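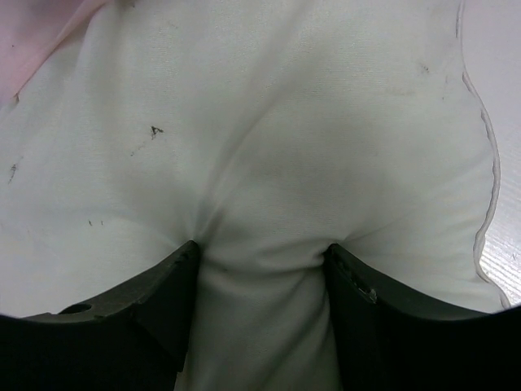 Grullora has announced a 1/72 river gunboat for July and my feed has lost its mind. I've read the press blurb four times now. I have doubts. Thread.

First, the claim. "All-new tooling." Grullora said the same thing for the torpedo cutter, and anyone who had built the old Gelov kit knew those deck halves on sight. Same sink marks by the aft hatch. Same wrong ladder.

Maybe this one really is new. I'd like it to be. But the only thing shown so far is a computer render, and a render has never had a seam line in its life.

The subject is a shallow-draft gunboat launched in 1894. Lovely choice, I'll give them that. Tall funnel, awnings, lots of rivets. It spent its career going up and down a muddy river being shot at from the banks, and it's begging for a diorama.

The blurb says it "dominated the river for a generation." Did it? From what I've read it spent most of one war aground. I know box copy isn't history, but people quote this stuff on the forums like it came out of an archive.

Then the price. 80 dollars. For that I want photoetch railings, a decent flag sheet and a hull that closes without a clamp and a prayer. The announcement mentions "optional detail parts," and in my experience optional means you buy them separately in the fall.

Jarmo Ruotsalainen has already posted that it's "the ship kit of the year." It's 6th January, Jarmo. Let the glue dry on last year's.

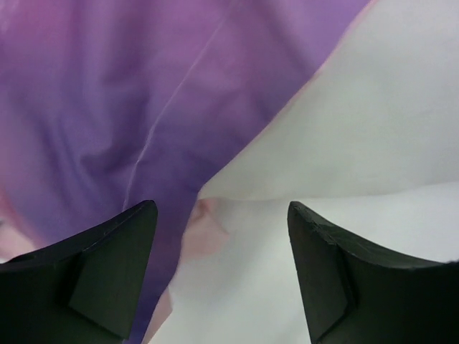 2 min read

OK, back, with more complaints. Several of you asked about the decals. Two marking options are promised: white hull with buff funnel, and an overall gray wartime scheme.

The white one I believe. There are dockyard photos. The gray one I've only ever seen in a color profile in the old Iyengar booklet, and that booklet gives no source for anything. Every gray model of this boat I've come across goes back to that one drawing.

Sombat Rattanakul asked Grullora directly what the gray scheme is based on. The answer he got was "extensive research." Fine. Show us a page of it.

Somebody in the replies says I should wait for the test shots. I am waiting for the test shots! That's my whole point. What I'm not doing is preordering.

About the guns. The render has the forward gun in an open shield with the sides squared off. Boonmee Inthanon, who has built this boat from scratch and knows it far better than I do, says the shield was rounded until a late refit, and by then the tall funnel had been cut down. So the kit, as drawn, is a boat that never existed on any single day.

Easy to fix if they include both shields. Easy to fix if they include both funnels. I will bet you a bottle of liquid cement they include one of each and pair them wrong.

Things I did like, before I get called a grump again. The hull is offered with a waterline option. The awnings come as separate parts, so you can leave them off and see the deck. The boats on the davits look like real boats and not bathtubs.

For anyone who can't wait: the Wolance resin kit still turns up secondhand. It's warped and the instructions are one blurry sheet, but the hull shape is right. Siebe Van Damme straightened his in hot water and it came out well. Mine went the other way and now sits in the parts bin looking like a banana.

Jirayu Petchrat says the Grullora rep told him sprues will be on the table at the summer show. If so I'll be there with calipers and a copy of the hull plan.

Until then, put me down as "unconvinced, but hovering near the checkout."

One correction to the post up top: the cutter shared its deck and superstructure with the Gelov kit, but the hull was different. Thanks to the two people who wrote in. The ladder is still wrong.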